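Chie Arai
Wednesday, very late. I have been to a dinner party with assigned seats and I have things to say. Thread.

Place cards. Handwritten. Mine said "Chie A." as if there were a Chie B. across the table waiting to take my chair if I underperformed.

Sixteen of us at one long table. If you have never sat at a table for 16, it's really five separate dinners that share a butter dish. Ours had the butter. We were hated.

The hostess splits up couples. I used to find this cruel. Then I sat next to my own husband at a wedding in November and we discussed the gutters through three courses, so I now support the policy completely.

On my left: a man who had just come back from a resort called Kevetti and wished the rest of us to know how to pronounce it. Stress on the first syllable. I have said it wrong all evening, to his face, and I will do it again.

He asked where we "summer." I said mostly in the kitchen, it gets the breeze. He laughed the way you laugh when you're checking for exits.

On my right: a retired judge who turned her hearing aid down during the soup and told me so. Best company I've had all year. She ate my roll. 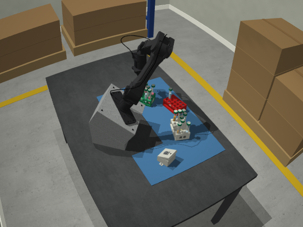

The rule, as my mother taught it, is that you talk to the left for the first course and turn to the right for the second. The whole table is supposed to turn together. One person refuses to turn and somebody down the line spends the lamb talking to a candlestick.

Guess who got the candlestick. It was a perfectly good candlestick. No opinions on private schools.

Reader question, since a few of you have asked already: can you move your own place card? No. Can you move someone else's? Also no, but I've seen it done by a woman in opera gloves, and she has been invited everywhere since, so make of that what you like.

Phones. There was a small basket by the door and we were asked to leave them in it. Everyone did, very graciously, and then two people produced second phones.

One of them was trying to get a good picture of the dessert for Fotora. He stood on a chair. A dining chair, upholstered, pale yellow. Shoes on. The judge turned her hearing aid back up for that.

What to bring. The invitation said "just yourselves," which as we all know means a bottle, but a bottle you can't be hurt about if it goes straight into a cupboard. Ours went straight into a cupboard. I was a little hurt.

The Hayashis brought flowers that needed cutting and a vase and a decision. Don't do this to a person with 16 people in her hall. Send them the next morning, when she's tired and would like to be adored.

(Love you, Mrs. Hayashi. You know I'd say it to your face. I did, by the coats.)

Now, the toast. The host is 70 this month and he'd asked for no speeches. His brother got up and said he would respect that, and respected it for a good long while, with index cards.

There was a story about a boat called the Otach. I still couldn't tell you who was on the boat. I believe it sank, or was sold.

Leaving. You may go once coffee has been poured and one other couple has gone. You can't be the first. My husband and I have stood in many front halls in our coats, pretending to admire a barometer, waiting for somebody braver.

Tonight the judge went first. She got up, said "Well, I'm done," kissed the host on the head and walked out. At her age there's no rule she's obliged to know about.

Six people had their coats on before her taxi pulled away. I was two of them, if you count the man I dragged.

Thank-you note gets written tomorrow, on paper, with a stamp. A text with a little champagne glass is fine for people who've fed you pizza. Lamb gets a stamp.

And before you ask in the replies, yes, I kept the place card. I'm practicing the handwriting. My turn to host is coming and I know exactly where I'm putting Kevetti: next to the brother with the index cards.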